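Brellberg Sleep Study

The Brellberg Sleep Study was a small piece of health research into broken sleep and memory in older adults, carried out in the hill town of Brellberg and the neighbouring villages along the river Erno.

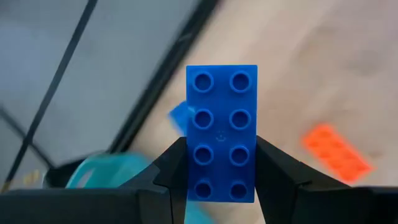
It is best remembered for its simple methods, which relied on paper diaries and kitchen-table interviews, and for the long and mostly good-natured argument that followed over what its results meant.

Background

The study grew out of the everyday work of Noreen Scanlon, a nurse at the Gallegos Clinic, who had noticed over many years how often her older patients spoke of poor sleep and forgetfulness in the same breath. A person would come in about a sore knee, say, and by the time the coat was back on they would have mentioned lying awake until the small hours and losing the names of their own cousins. Scanlon took her notes to Heriberto Bautista, a doctor at the same clinic with an interest in ageing, and between them they drew up a plan modest enough for the clinic to manage alongside its ordinary appointments.

Method

The study took in 300 people, all of them over sixty and living at home. Each was asked to keep a sleep diary for 28 nights, writing down when they went to bed, when they thought they had dropped off, and how many times they got up. Anyone already taking sleeping tablets was left out, as was anyone who worked nights — a rule that turned away several of the town's bakers, who were said to be rather put out.

Memory was tested at the start and again at the end with a word list and a short story to be told back in the person's own words. The story concerned a lost umbrella, and was written by Brisa Jaramillo, who also carried out most of the interviews and is fondly mentioned in several local accounts of the project.

Findings

People who woke often during the night remembered fewer words than those who slept straight through, and the gap held when age and schooling were taken into account. The total number of hours slept seemed to matter a good deal less. Naps in the early afternoon made little difference either way, to the relief of a great many people in Brellberg.

A smaller group of 35 people was seen again the following November. Most of those whose sleep had settled by then did somewhat better on the word list, although the authors were careful to say that the group was too small to prove anything.

Criticism

The statistician Kha Đàm pointed out that people with poor memories may also keep poor diaries, so that a forgotten night's waking could muddle the figures in either direction. Bautista accepted the point in a friendly reply, and agreed that broken sleep might be an early sign of memory trouble as easily as a cause of it.

Later work

Dayana Montes repeated the study in the coastal town of Kekum, using wrist monitors alongside the diaries. Her results were weaker but pointed the same way. The umbrella story was kept, with a few changes to suit the local weather.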